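Ticket 95
Queue: Equipment requests and faults
Raised by: Gear assembly cell, Ashby site
Status: Open - waiting on quote
Priority: Normal
Subject: Finger pads on cell 4 gripper, and what to put in next year's budget

Original request

We need a decision on fingers and pads before the July order goes in. The cell is running, but we are getting through pads faster than the budget line allows for. The line was set when the cell was bought and only covers one set a quarter. We have fitted six sets since then and there is one left in the drawer.

The fault that started this: gears turning in the fingers as they go on to the pin. When it happens the bore no longer lines up and the arm stops on a force limit. The operator clears it by hand and restarts. No damage to parts so far, but each stop ties somebody up.

Please advise whether we should (a) buy more of the same pads, (b) buy metal fingers cut to suit the gear, or (c) do nothing until the whole gripper is due for replacement.

Update 1

Checked the air supply and the grip setting. Both as per the Madell setup sheet. Put the grip force up one step and ran a batch. Fewer stops, but the pads marked sooner. Put it back to the original setting.

Update 2

Asked the cell to log stops against gear type for one week. Result: 13 stops. All of them on the spur gears, none on the plain spacers. The spacers have a smooth outside so the pad sits on the full width. On a gear, the pad only bears on the tooth tips.

Update 3

Went down to look at the job with the cell lead. The part is the round aluminium-finish plate with the large centre hole, and the gears are handled over it on the fabric mat. The fingers are the red ones with the black textured pads, and they take the gear by its teeth on both sides with the face left clear.

One thing to note for whoever quotes. There is not much room. With one gear already by the lower rim of the plate, the left finger passes right in front of it while the next gear is being held. Any new finger must be no wider than the present one near the tip. The red fingers get a lot thicker lower down, and a straight metal finger could be slimmer there, so this may work in our favour.

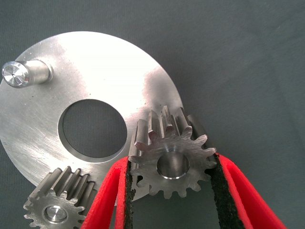

Update 4

Options and what we know about cost:

Option A - same pads, larger pack. Jitell will supply pads in packs of ten sets. Cheapest this year. Does nothing about the gears turning. Shelf life of the adhesive needs checking before we buy more than one pack.

Option B - metal fingers with a shaped insert. Flevness can cut these to our drawing. Higher cost up front and we would need a second pair for the spacers, or a changeover. Changeover time has to go in the costing as well. Asked for a price with and without the insert.

Option C - wait. The gripper is planned for replacement in four years. Not recommended. The pad spend over that time would probably pass the cost of option B on its own.

There is also a halfway option the cell lead raised: keep the red fingers and have the pad face moulded with shallow grooves to suit the tooth pitch. Jitell have been asked if they can do this. No answer yet.

Update 5

Reply from Finance: anything fitted to the robot counts as equipment if it lasts more than a year, so metal fingers would come out of the capital line and pads would stay in consumables. The capital line for Ashby closes at the end of July. If we want option B this year the quote has to be in before then.

Update 6

Flevness asked for a sample gear, the bore size and a drawing of the plate showing the pin position. Gear and drawing sent. Bore size to follow once Quality have measured a few from the current batch, as the drawing on file is an old issue.

Actions outstanding

Cell lead - confirm gap between gear positions on the plate, measured, not from the drawing.
Quality - bore size to Flevness.
Purchasing - one pack of pads from Jitell now, to cover us whichever way this goes.
Purchasing - chase Jitell on the grooved pad.
Engineering - check payload with metal fingers fitted against the Madell manual.

Ticket stays open until the Flevness price is in. Next review at the 10.30 cell meeting.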